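七月,Skurkitero学院机器人兴趣社2号实训室的课余时段排得很满。由学院教务部门与Hinex实训中心联合开设的“手持夹爪操作与示教数据”学生项目进入第二阶段,28名学员分组完成居家及办公环境下的基础操作练习,并按项目要求提交操作记录和分组报告。

该项目面向自动化、机械电子及计算机相关专业低年级学生,总学时为40学时,分为理论讲授、器具使用、现场操作和数据整理四个部分。第一阶段以课堂讲授为主,内容包括坐标变换、视觉标记定位原理、末端执行器的结构形式以及操作任务的拆分方法。第二阶段转入实训室,学员双手各持一具夹爪,在真实家具和日常物品之间完成指定动作,由系统记录夹爪的运动轨迹与开合状态。

为使练习贴近日常使用条件,项目组没有另行搭建专用操作台,直接选用实训室内的书桌、抽屉柜、储物架和冰箱作为任务对象。书桌靠砖墙摆放,桌面上有插着淡紫色小花的白色花瓶和几只瓶子,操作时须留意夹爪与这些物品之间的距离。
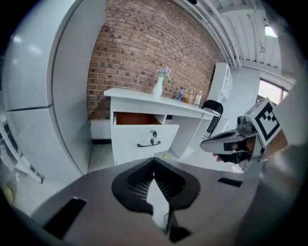
抽屉类任务是第二阶段的重点内容,编入实训手册第三章。手册将其分解为接近、对位、夹持、拉动、松开、撤离六个步骤,每一步骤均规定了起止姿态。学员须先以单手完成全部动作,经指导教师确认后方可进行双手配合练习。双手练习要求一侧夹爪负责抽屉的开合,另一侧夹爪负责物品取放,两侧动作不得交叉。手册同时规定,操作过程中夹爪上的方形标记应尽量保持朝外,避免被衣袖或手掌遮挡;标记连续丢失的片段在数据整理时一律剔除,不计入小组有效记录。

项目组介绍,第二阶段开始以来,各小组累计提交操作记录578条,其中抽屉类和瓶类任务所占比重较大。经初步审核,退回重录的主要原因有以下几项:

- 起始姿态与手册规定不一致;
- 夹持动作过快,轨迹出现明显跳变;
- 任务结束后未按要求停顿即转入下一动作;
- 记录表中的任务编号填写有误。

针对上述问题,项目组对练习安排作了调整。自本阶段后半段起,每组开始录制前须安排一次不记录的完整演练,由同组学员对照手册逐项核对;录制期间,除操作者外,其他学员应站在操作区两侧,不得从操作者与书桌之间穿行。地面线缆由当班小组负责检查,每次换组前重新整理。记录表改用统一编号,由各组组长在离开实训室前签字交回。
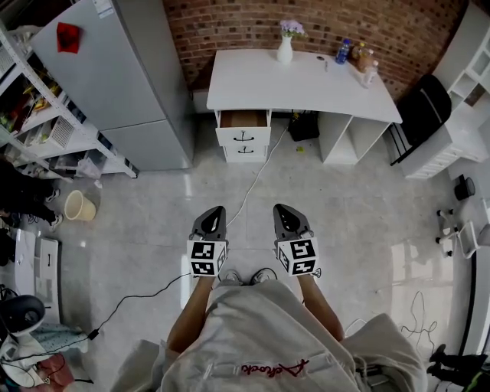 学员双手各持一具夹爪,面向书桌进行操作练习。

在数据整理环节,学员使用项目组提供的Mrema标注工具,对每条记录划分动作阶段并填写说明。该工具由机器人兴趣社高年级学生在往年课程设计的基础上编写,本学期首次用于正式教学,目前支持轨迹回放、阶段切分和批量导出三项功能。使用中收集到的意见由兴趣社汇总,下一版本计划增加左右两侧轨迹的同步显示,并改进标记丢失片段的提示方式。

按照教学计划,各小组应在项目结束前提交不少于200条经审核合格的记录汇编,并附书面报告。报告应说明任务选择的依据、操作中出现的主要偏差及改进措施,篇幅不作统一要求,但须附原始记录编号,以备抽查。成绩评定由操作考核、数据质量和书面报告三部分组成,其中操作考核在实训室现场进行,任务由指导教师当场指定,每名学员可申请一次补考。

学院教务部门表示,项目成果将用于校内Claro学生机器人竞赛的赛题准备。竞赛拟设“整理桌面”和“抽屉取物”两个单项,参赛队伍可使用本项目积累的操作记录,也可自行采集数据。自行采集的数据须按照实训手册规定的格式提交,并注明采集地点和所用器具。竞赛规则正在修订,定稿后由机器人兴趣社向各专业发布,报名条件及组队人数以正式规则为准。

实训室在项目期间继续向已完成第一阶段课程的学员开放,每日开放至20时。需要使用夹爪的小组应提前在兴趣社登记,领用时核对器具编号和标记是否完好,归还时由值班人员当面验收。标记有破损或松动的,应停止使用并登记更换,不得自行粘贴。未修完第一阶段学时的学生可以旁听,暂不安排上机操作。

第二阶段结束后,项目组将召集各组组长召开教学反馈会,讨论实训手册第三章的修订,并研究下一期是否将冰箱门开合列入必修任务。会议时间另行通知。

(Skurkitero学院机器人兴趣社供稿)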